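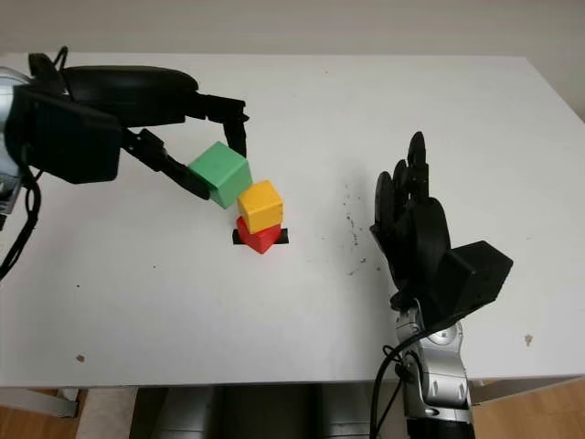

Home News Shop Floor Events About Contact

Two arms, three cubes and one very stubborn gripper

18 Sep 2018

I spent most of yesterday at the Tutport workshop over in Rarorside, and I went in thinking I'd get a quick tour and a coffee. I got the coffee. Then I got four hours of watching Lærke Hviid try to make a two-armed robot put a green cube on a yellow cube, and I have to say I loved every minute of it.

The robot is the one they call Mutum. It has a plain two-finger gripper on one arm and a proper hand with fingers and a thumb on the other, and it works at a white table that has seen better days (there are crumbs, I'm sorry, there are just crumbs). Last week the gripper side started letting go a hair too early, so the top cube would land crooked or slide off. Lærke looks after the machine, and she had set the whole day aside to get it sorted.

First job was the fingers. She took both off, wiped down the mounts and put them back on with new screws, then ran the gripper open and closed 200 times with nothing in it while we talked. It makes a sort of purring noise, very soothing. After that she checked where the cables run, and she wasn't happy. One of the loops was pulling a little whenever the wrist turned past a certain angle, so she gave it more slack and tied it again farther back. "You want it ugly and loose," she told me. I'm going to use that one at home.

Then came the stacking. Red cube at the bottom on a thin black pad, yellow on top of that, green to finish. The pad is there to give the arm the same starting spot every time, and the red cube had been measured against it twice before anything moved. The robot picks up green on a tilt, corner down, and straightens it as it comes in. That last bit is where it had been going wrong. Lærke dropped the approach speed, raised the release point by 2 millimeters and let it go again. And again! By the time I had to leave it had made 17 tries with the new settings and 14 of those stayed up, and she was already muttering about the other three.

I asked why the hand on the other arm just stands there with its fingers in the air. It's parked, she said. Until the gripper side is right she doesn't want two things moving at once, and with the fingers straight up she can see at a glance that it hasn't drifted. Makes sense to me.

The hand gets its own service next, tendons and all, and Vestergaard is sending over a replacement thumb joint. The full checkup, where they take both arms down to the shoulder, isn't until January. I've asked if I can come back for that and she said yes, if I bring lunch.

Comments

torqueandtea: We had the same early release on ours and it was the cable, every time. Check the cable first, folks.

Marnie_P: 14 is better than my kid does with blocks

oldfitter: What did she use on the mounts, just a dry cloth or alcohol? Article doesn't say.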